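Irkum 5 brings proper folder syncing to phones

Friday, December 10, 2021

Good news for anyone who juggles files between a phone and a home computer! Version 5 of Irkum, the free file manager from Zestero, came out this morning, and it can keep whole folders in step over your own wi-fi – no cable, no cloud account.

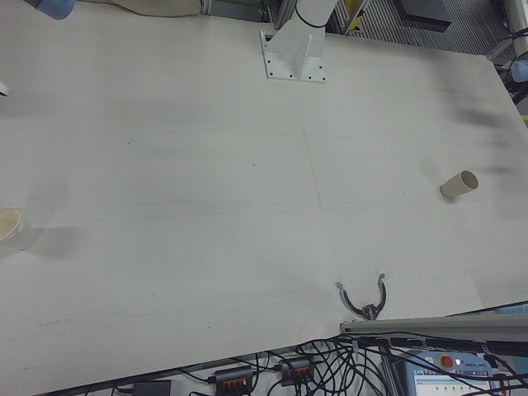 Syncing was the most requested feature on the Wistton user forum, and the September beta drew 2,030 testers. You pick a folder on each device, tap Pair, and new photos, songs or documents are copied across in the background. Pairing is a matter of laying the phone down near the computer, and any clear bit of table will do, even a pale one with a few scuffs and streaks on it.

Hường Lý, who leads the mobile side at Zestero, says the team rewrote the transfer code twice to get it this quick. I moved 10 albums to my old handset over breakfast and it was a joy to watch them land.

Irkum 5 also fixes two long-standing bugs with file names containing accents, so a folder called Tô now stays Tô. The update is in the app stores today, and the desktop version is on the Zestero site.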